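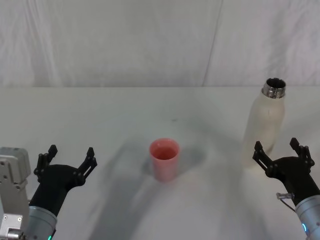
Shoaib Tarar says the hard part of pouring is knowing when to stop. A person does this without thinking. A robot has to be taught, and the teaching is slow.

How a Robot Learns to Pour

The project is called Kenon. It studies one question: can a robot with two arms learn to pour from a bottle into a cup by copying people? The group does not write a rule for every movement. It collects many examples of the job being done, and a computer program looks for the pattern in them.

What is an example?

An example is one complete try at the job. The robot starts with its grippers open. A gripper is the part at the end of the arm that does the work of a hand. During an example, a person in the room steers both arms with a set of handles. The robot does not decide anything yet. It only keeps a record.

The record has two parts. The first part is pictures from the cameras. The second part is a list of numbers that says how far each joint is bent at each moment. A joint is a place where the arm can bend or turn, like your elbow. When the two parts are put side by side, the program can see what the cameras saw and what the arms did about it.

The group recorded 2087 examples. Some were thrown out, mostly ones where a gripper slipped or the recording stopped early.

Why change things?

If the cup stood in the same spot every time, the program could learn the spot and ignore the cup. It would then pour in that spot with no cup there. So the cup and the bottle are moved between examples. The background is kept plain at first - white cloth, white table - and other backgrounds are added later. Scientists call this changing one thing at a time.

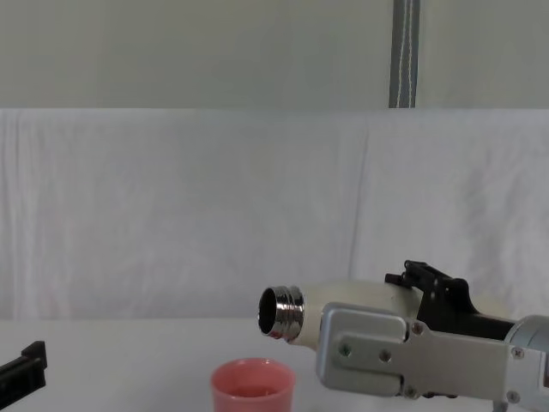
The bottle is held on its side, with its mouth above the cup.

What does the program learn?

After training, the program is given a new camera picture and must answer with a short plan: where each joint should go next. The arms carry out the plan, the cameras send new pictures, and the program answers again. This circle is called a control loop. Without it, the robot would make one long movement with its eyes shut.

Tilt is the hardest number in the plan. If the bottle tilts too little, nothing comes out. If it tilts too much, the cup overflows. The right tilt also changes as the bottle empties, so the program cannot use one number for the whole pour.

How is it tested?

The trained robot gets 60 tries with nobody steering. A try passes if the cup stays upright and nothing lands on the table. In the first test, 31 tries passed. Most of the others failed near the end of the pour, when the bottle was brought back up too late.

Tariq Afridi ran the same test again in May with the cup in places that were not in any example. Fewer tries passed. This result tells the group that the program had learned part of the job and memorized the rest. The next set of examples will have more cup positions in it, and cups of different heights.

Words to know

Gripper: the part of a robot arm that holds things.
Joint: a place where the arm bends or turns.
Training: the time when a program searches examples for a pattern.
Control loop: look, move, look again.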